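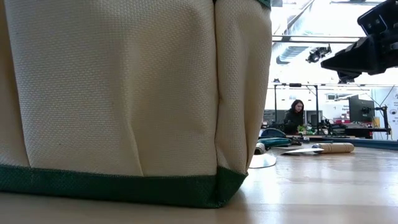 Cream canvas tote, dark green trim.

Search threads Enter keyword

Posted in May by Morena Vitale

Looking for something to carry hand tools in. I like this tote but the canvas looks light for trowels. It was 2 for 400 at the Melis sale, so I'm tempted.

sofia_andreadis
Canvas is fine. Mine is on its third summer.

hundthorpe100
Disagree. Trowel tips go through the bottom seam. Get a bucket.

Morena Vitale
A bucket is too heavy for me. I only have a few wooden-handled tools and a trowel - nothing big.

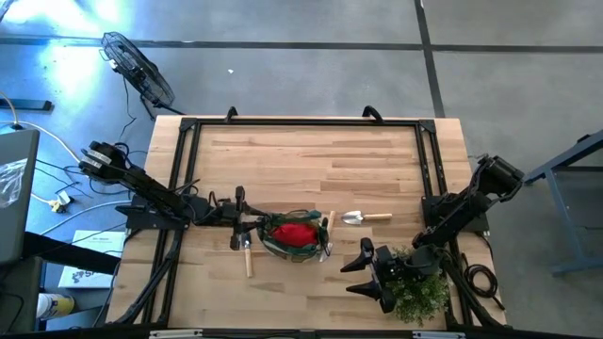

I could keep the small stuff in a basket and put that inside the tote.

hundthorpe100
Still a bucket for me.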